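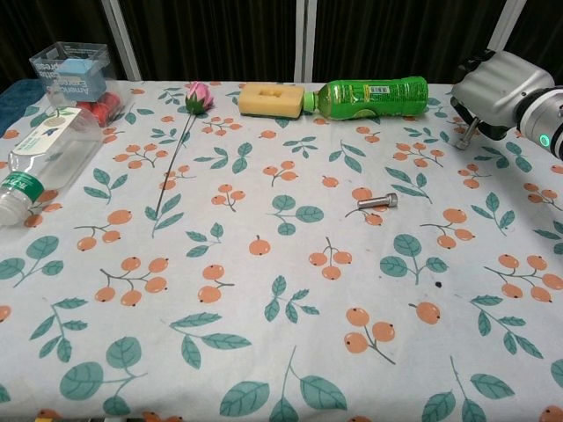
Skirside to return for a second series in October

The coastal drama Skirside will be back for a second series in October, its producers confirmed on Wednesday, August 26, 2026. Lowri Phillips returns as harbour office clerk Nia Frerichs, with Wajid Khokhar again playing her brother-in-law, Tom.

The new run has six episodes, two more than the first. All are an hour long and will be shown weekly on Sunday evenings. The opening episode is set 137 days after the events of the first series finale, which ended with the Frerichs family boatyard up for sale and Nia leaving town on the early bus.

Readers who have not finished the first series may want to stop here.

According to the production company, Rendidside, the story picks up with Nia back in Skirside for the reading of her father-in-law's will. The yard has been bought by a property firm called Trustden, whose local agent is played by newcomer Anum Butt. The firm wants to clear the slipway and build holiday flats. Tom has already taken a job with them, something he has not told the rest of the family.

Asif Sial, who wrote all four episodes of the first series, has written four of the new six. The other two are by Şengül Yüksel, who worked as script editor last time and has her first full writing credits on the show.

"The first series was about people keeping quiet," Sial said. "By the time we start again, most of it is out in the open and they still have to eat Sunday dinner together. I found that much harder to write."

Yüksel's episodes are the third and the fifth. The third takes place over a single night during a power cut and has only five speaking parts. She said she had asked for it to be filmed in story order, which meant nine nights in the same house.

"Lowri had a cold by the fourth night and we kept it in," she said. "You can hear it in her voice when she's on the stairs."

Phillips said she had not expected to play Nia again. The first series was made as a one-off, and the set for the harbour office had been taken down by the time a second was agreed. It has been rebuilt from the original drawings, although the window now faces the other way so that more of the water can be seen from the desk.

"I walked in and reached for the light switch and it was on the wrong wall," she said. "I still do it."

Filming took place over 12 weeks this spring. Rendidside said 1172 people applied to be extras after an open call in the area, and 628 were used, most of them in the regatta sequence that closes the second episode. That sequence involved 36 boats, nearly all of them lent by their owners, and was put back twice by high winds.

Two characters from the first series will not be returning. The schoolteacher Mr Hale, last seen handing in his notice, is mentioned but does not appear. The fate of the missing deckhand, which was left open, will be dealt with in the first episode. Sial said viewers who had written to him about it would "get their answer before the first half hour is up".

Khokhar has a larger part this time, with the fourth episode following Tom for almost its full length. He spent a fortnight learning to handle a small crane for one scene in the yard.

The first series will be repeated in full over two nights in the week before the new episodes start. An exact date for the first episode has yet to be given. No decision has been made on a third series, though Sial said he had an ending in mind and had told only Yüksel what it was.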